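4. Pictures on the walls of rented homes

Most writing on domestic display deals with people who own the walls they decorate. Tenants have been given less attention, although the terms of a lease often decide what may be hung, where, and by what means. This section draws on interviews with 28 tenants in Larkden and Cumow, carried out in July, and on the tenancy agreements that 19 of them agreed to share.

The agreements differ more than expected. Some forbid any fixing to the walls. Others allow picture hooks but not screws, or ask for written consent for each item. In Cumow the older leases say nothing on the matter, and tenants there tended to treat silence as permission. Those in Larkden, where most agreements came from a single letting firm, Geton, were more careful and had often asked before hanging anything at all.

Subject matter was discussed in every interview. Tenants spoke of landscapes, family photographs and printed posters, but sea subjects came up more often than we had planned for. Several people linked them to bathrooms and hallways, while others had a reef or harbour picture as the main piece in the living room (compare Figure 3).

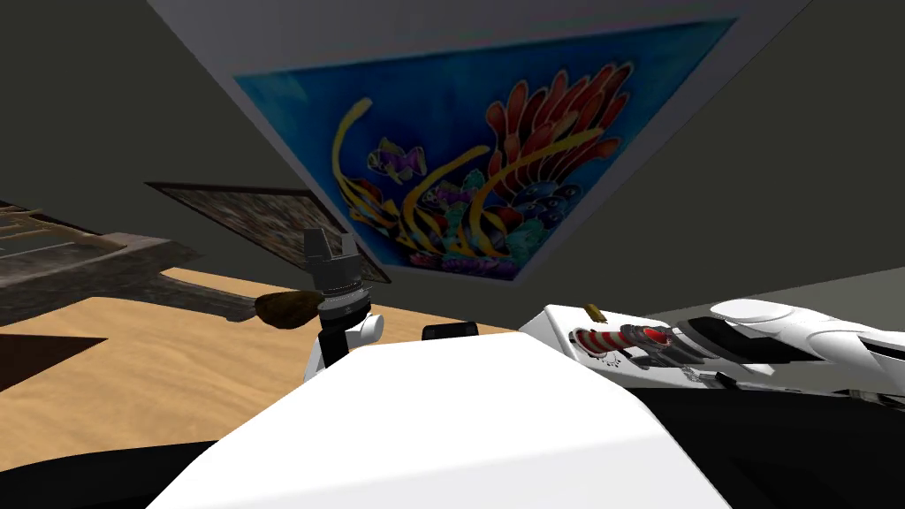

Colour was the reason most often given for choosing such a picture. Walls in rented homes are usually painted by the landlord, and a tenant who cannot repaint may look to a print to change the feel of a room. One woman in Larkden had bought hers to go with a blue rug and had later replaced the rug but kept the print. Araújo's earlier study of hallways reports the same habit among students, though over much shorter stays.
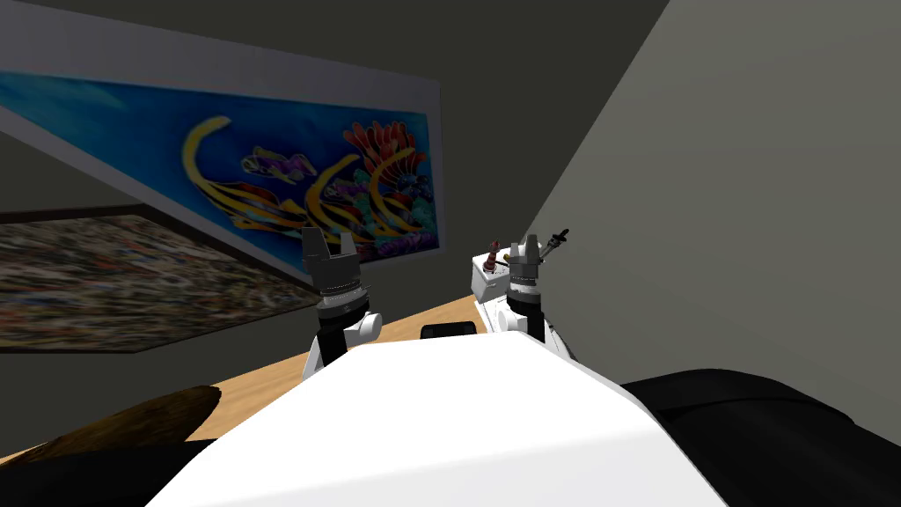
Painting of tropical fish in a thin white frame, with a second painting in a dark frame below

Length of stay had a clear bearing on the answers. Of the 28 tenants, 18 had lived at the same address for more than two years, and these were the people most likely to own framed work. Shorter-term tenants leaned pictures on shelves or left them wrapped. Cost played a part, as did the trouble of moving glass. 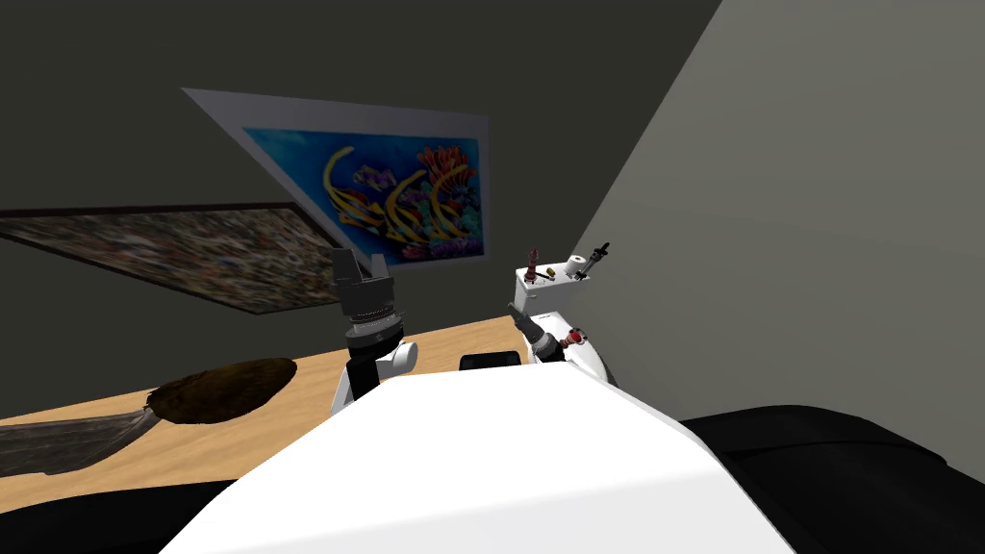

Figure 3. Framed fish painting on a dark wall.

Height and spacing were rarely planned. Where a previous tenant had left a hook, the new one generally used it, even when it was too high or off centre. We return to these inherited fixings in Section 5, together with the deposit disputes that some of them caused.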